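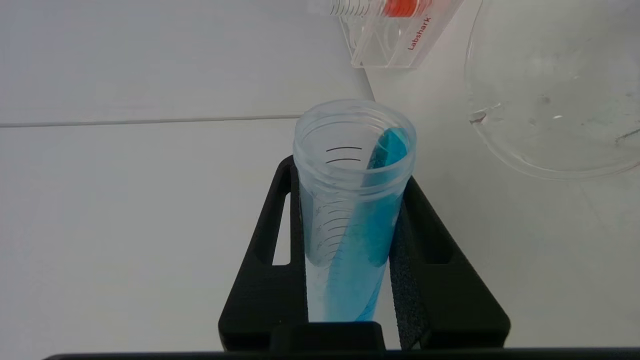 Station 2, wrist view: open tube with blue strip held in the gripper.

Events > Open Day > Safety Checks
Overview Stations Checklists Contacts

Pre-opening check, tube handling demo, Sunday
Inspector: Amra Babić. Operator: Relu Pop.

E-stop within operator reach – OK
Visitor line taped at 910 mm – OK
Speed limit set for public running – OK
Foam pad on finger, seating – OK. Recheck at 4 p.m.
Spare caps at station – OPEN. Tube is run uncapped; water only in the demo.
Glassware near arm path – OPEN. Move back before doors open.
Form 118 signed – pending, E. Toma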